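Zester Equipment Reviews
Work Surfaces and Bench Accessories

Ullden Interlocking Foam Mat and Plundier Shallow Tray
Reviewed for Zester by Laurențiu Cozma

Summary of findings
The Ullden mat is recommended for general bench use, subject to the remarks on edges and heavy loads set out below. The Plundier tray is recommended for sorting and holding light goods. The two products are sold separately and have been assessed together, as many readers have asked for guidance on using them as a pair.

Scope of the review
Both products were purchased at the regular retail price. They were used over a period of 30 working days at the Văduva workroom, on tables that are cleared at the end of each shift. The items handled during this period were mostly drink cans, small jars, and boxed stationery. Food preparation was outside the scope of the review, and the manufacturer makes no claim that the mat is suitable for it.

The mat was supplied in a pack of nine tiles, in light blue. The tray was supplied singly, in green. Neither product arrived with visible damage, although two of the mat tiles had been packed under tension and kept a slight curl until the following morning.

Assembly of the mat
The tiles join by means of puzzle-piece edges. No tools are required. The most reliable method is to lay both tiles flat, align the teeth at one end, and press along the seam with the heel of the hand. Attempts to push two tiles together sideways caused the teeth to ride up over one another and produced a ridge that had to be taken apart again.

When correctly joined, the seam is level. A fingertip passed across it registers a fine line and no step. Cans placed directly over the seam stood upright without rocking, and the tray could be set across it in any position.

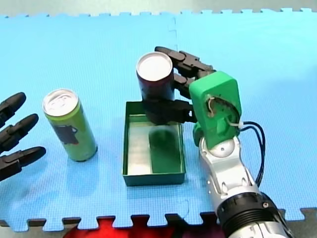
The surface carries a small grid pattern, and this deserves more attention than it receives in the product literature. It provides a useful degree of grip. A full can pushed lightly at the base stays where it is, where the same can on the bare table will travel. The texture is also fine enough that narrow-based items are not tipped by it. On coarser mats reviewed previously, a slim can would sometimes settle at an angle, and this did not occur with the Ullden product.

The pattern does collect dust. Dry brushing removes most of it, but a damp cloth is needed at the end of the week, and the cloth should be worked in both directions along the grid. Dried soft drink was removed with warm water and dish soap. Permanent marker was not removed by any method attempted.

Color and visibility
Light blue proved to be a practical choice. Green, purple, and dark red items all stand out clearly against it, and dropped paper clips are found quickly. Users who work under strong overhead lighting will be pleased to learn that the surface is matte and gives very little glare. The manufacturer also offers a red version, and the two colors may be joined without difficulty, as the teeth are cut to the same template.

Adhesive tape
A number of readers wrote in September to ask whether taped items may be left on foam matting. The question was therefore included in the assessment. Cans wrapped with gray duct tape were left standing on the mat overnight and then lifted. Where the tape was smooth and fully pressed down, no mark was left. Where a corner of tape had lifted and turned outward, it held to the foam and pulled a small patch of the surface away when the can was raised. The damage was minor, but it is permanent. Tape ends should be pressed down firmly before any taped item is placed on the mat.

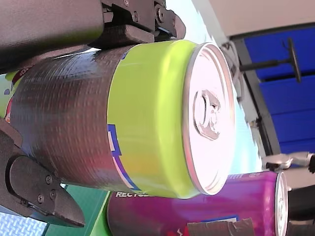 Reading time: 5 minutes

The texture of the tape itself has some bearing on handling. Duct tape with a visible weave offers a better hold than the painted surface of a can, particularly with damp hands, and several users at Văduva stated a preference for the taped cans when moving them in and out of the tray. It also adds a small amount to the diameter. This made no difference in the Plundier tray, which has no fixed compartments.

The tray
The Plundier is a shallow rectangular tray with low walls and a flat bottom. It weighs 612 grams. The low walls are its principal strength and its principal weakness. A hand can reach in from any side, and an item standing inside remains visible and accessible over nearly its full height. On the other hand, the walls offer little restraint if the tray is carried while loaded. Tall, slim cans should be laid down or removed before the tray is lifted. When the tray was carried with cans standing in it, one went over on the third trip.

The floor of the tray is smoother than the mat and somewhat reflective. Light from a window or ceiling fixture produces pale patches on it, which some users found distracting when reading small labels. Turning the tray by a quarter was generally enough to resolve the matter.

Placed on the mat, the tray stays put. On a bare table it does not, and readers who intend to buy only the tray should allow for a non-slip sheet beneath it.

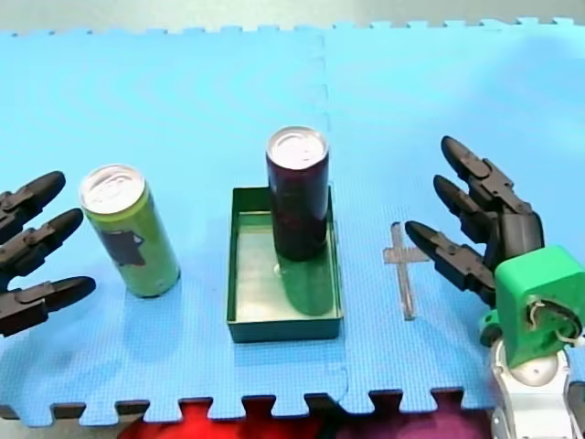 Plundier tray on the Ullden mat, with one can standing inside and one beside it.

Durability
At the end of the review period the center of the mat showed no lasting compression from items of ordinary weight. A loaded toolbox left in one place for a weekend did leave four shallow dents, two of which are still present. The outer teeth have fared less well. Where the border of the mat overhangs the table, the teeth are caught by sleeves and bag straps, and one has begun to tear at its base. The manufacturer sells straight finishing strips, and it is regrettable that these are not included in the standard pack.

The tray shows light scuffing on the underside and is otherwise unchanged.

Rating
The Ullden mat and the Plundier tray were scored together against the standard Zester schedule for bench accessories, which carries a maximum of 35 points. The pair received 31. Points were withheld for the exposed teeth, for the lack of finishing strips, and for the limited usefulness of the tray as a carrier.

Storage
Tiles should be separated and stacked flat. Rolling a joined mat is not advised — the seams open under strain, and the teeth lose their fit. The tray may be stored on top of the stack.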